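Acceptance

The contract between Irnstead and Mendden ran to 48 pages, and the part that concerned Theresia Imhof was on page 19. It said that the cell would be accepted when it had taken 256 desktop computers from closed case to sorted parts without a person's hand entering the work area. It did not say how long this should take. Theresia had asked about that twice in writing and had been told that throughput would be handled in a later phase.

She was the acceptance engineer. Her job was to sit at a desk behind the yellow line, watch the arm, and enter a code for each unit. Code 1 was complete. Code 2 was complete with retry. Code 3 was a stop. There was a Code 4, for damage to the cell, which she had used once in June when a case foot sheared off and jammed the slide.

Irnstead took in 3,000 computers a month from schools, insurance offices and one hospital group. On the hand line, a bench worker named Zaugg could strip a tower in the time it took to drink half a cup of coffee. He used one screwdriver and his thumbs. The thumbs were the problem the contract had been written to solve. Nothing on the market had them.

The procedure for the cell had 31 steps in the first revision and more in each one after it. Step 1 was orientation: case on its side, panel off, interior up. Step 2 was registration, in which the arm moved over the board and held still while the software matched what it saw to a model in the library. If the match was good, the arm went down. If the match was poor, it went back to its start position and tried again from a slightly different height. It was allowed five tries.

On Friday, at ten past nine, the arm was over a Dell and had been holding for some time. Theresia checked the match score on her second monitor. It rose, fell, and rose again. The memory slots were confirmed. The processor was confirmed. The drive latch was listed as unresolved.

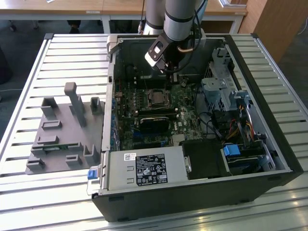
The latch again, was it, Brendel wanted to know over the intercom. He was in the control room at the far end of the building and could see the score but preferred to hear it from someone. Latches were the whole difficulty, in his opinion. A screw was a screw, and you could teach a machine screws in an afternoon. A latch had been designed by a person who assumed another person would come along and feel for it.

Theresia said the score was still under the limit.

He asked what she would do if it were up to her.

"Enter whatever it earns," she said.

The arm went back to its start position. It came down again, a little lower. She wrote the time in the margin of the paper log, which she kept because the electronic one rounded to the minute.

She had worked on acceptance for eleven years, mostly bottling lines and one bakery. In the bakery the machine had been asked to pick up rolls, and the rolls were all the same roll. Here the units came in mixed. Two towers with the same model number could have different brackets, because a supplier had changed something in the middle of a production run and had not thought it worth a new number. Someone had put a drive in upside down. Someone had used a wood screw. The cell handled each of these as a new object, and in a sense it was right.

On the third try the score crossed the limit and stayed there. The gripper turned a quarter turn, opened, and closed on the latch. The force reading climbed to its ceiling. The latch did not move. The gripper let go, shifted by the width of a fingernail, and closed again. There was a click, small enough that she looked at the microphone trace to be sure of it.

"Well," said Brendel.

"Code 2," Theresia said. "If it finishes."

It had the drive out at nine thirty-one. The memory followed without trouble. The power supply took longer, as the cables had to be held aside while the connector was worked loose, and the arm had to find out again each time where the cables had gone. A worker would have pushed them away with the back of the hand and not known it had been done. In the procedure this was steps 22 through 27.

Zaugg came by on his break and stood at the yellow line with his cup. He watched the connector for a while.

"You squeeze and rock it," he said.

"It squeezes," she said. "Rocking is in the next revision."

He nodded and finished the coffee. His own line had been running since six, and the bin behind his bench had already been changed once.

At nine fifty-eight the last part went into its tray. Theresia compared the trays to the parts list, signed the line in the log, and entered a 2. The counter over the cell changed from 47 to 48. The empty case went down the slide, and the next one came in on the belt with a strip of brown packing tape across the front.

She looked at the tape. Then she looked through the procedure for it, from the beginning, while the arm moved into position.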